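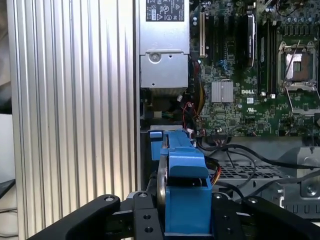
Budgeting a teardown cell for office desktops, drive pull first

endness_ops
Posting the numbers before I submit them. The Hambridge site takes in old desktop towers, mostly Dell. I want one arm to take over drive removal: grip the caddy, pull it clear of the bay, place it in a tray. Cover removal and cable disconnect stay manual. Volume is 3000 units a year. Quoted cycle time from Skino is 74 seconds per unit, arm and wrist camera included. Question is whether to put money into a second gripper or into fixturing.

ridgeback
Fixturing. Clamp the chassis against a hard stop so the bay lands in the same place each time. If the case can shift when the caddy sticks, your pull force goes into moving the case.

torx_t15
Disagree on the order. Get spare fingers first. Parallel fingers are fine on a plastic caddy until one picks up a bent tip, and then the cell is down while you wait on parts. A fixture can be made in house from plate and toggle clamps.

endness_ops
Finger spares are already in at $300 a set. The second gripper would be a complete unit.

torx_t15
Then skip the second gripper. Two sets of fingers and a spare cable.

lowside_driver
What is the plan for loose cabling? In these cases the harness from the power supply hangs right next to the drive, and there is usually more lying across the bottom grille. At a low approach angle the fingers will snag it. I would budget for a cable comb or a tech with zip ties before I spent anything on speed.

endness_ops
Tech at the upstream bench ties back. It is in the labor line, not the equipment line.

lowside_driver
Put it in both. Someone will cut the labor line in September and the cell will stop working.

ridgeback
3000 a year is thin for an arm. That is under an hour and a quarter of run time a week. A person with a good bench does it in less than 74 seconds.

endness_ops
Agreed on volume. The justification is adding memory and heatsink removal on the same arm later. Processors are pulled upstream.

ridgeback
Then quote it with those included. Memory latches need a different finger than a caddy. We ran an Echeverría tool changer for that and it added 10 seconds per swap.

endness_ops
Fair. I will ask Skino for a revised quote with a changer and drop the second gripper. Fixture goes in as an in-house job.

torx_t15
Ask them for the tip drawings too, so you can machine your own.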